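Gripper weekend at the bench: the gallery
2024-02-11

I've been promising this page since August, when the Flunberg fingers turned up and I foolishly said I'd compare them with my old Bakos pair "in a week or two". Well! It took a while longer, but I finally got both sets bolted on and running from the same Horuvis controller, and I've had a ball with it.

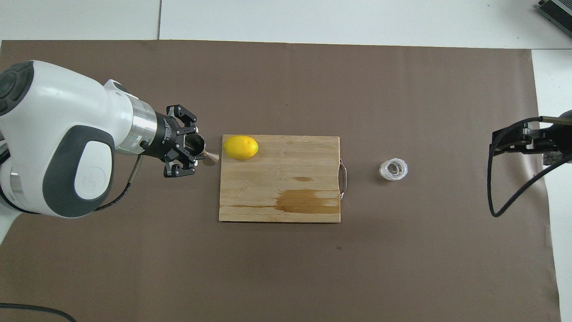 The idea was to stick to kitchen stuff, things you'd find in any drawer or fruit bowl, and to run every pick 200 times with each set of fingers. I wanted one awkward shape, one flat thing and one light thing that doesn't like being squeezed. Lemons are great for the awkward one (and cheap, which matters when you go through as many as I do). They roll if you so much as look at them funny, and that pointy end catches a fingertip and spins the whole fruit around. I started with the force set at 6 on the controller's scale and ended up at 2 for almost everything, except the cutting board, which needs all the grip it can get.

The board surprised me. I'd figured on grabbing it by the long edge, but the metal loop on the short side is a much nicer target, and the Flunbergs went for it like they'd been made for it. The Bakos pair kept coming in a hair too high. I'm blaming my mounting for some of that.

Cups, ugh. I love them and I hate them. A clear cup is tough on a depth camera to begin with, and crinkly plastic throws little glints all over the place. I switched to the Trerlow camera for the second half of the runs and got far fewer wild guesses about where the rim was. Still not perfect, but I stopped yelling at the screen.

Brown paper on the table is my favorite cheap trick, by the way. My white tabletop bounced so much light back that the exposure hunted all day long, and a big matte sheet calmed it right down. Tape the corners if your cables drag!

Final count was 892 good picks across both sets, with the Flunbergs ahead on everything except lemons. The old Bakos fingers still win on fruit, so they're staying in the drawer within easy reach. Soft fingertips are next, once I find the right screws.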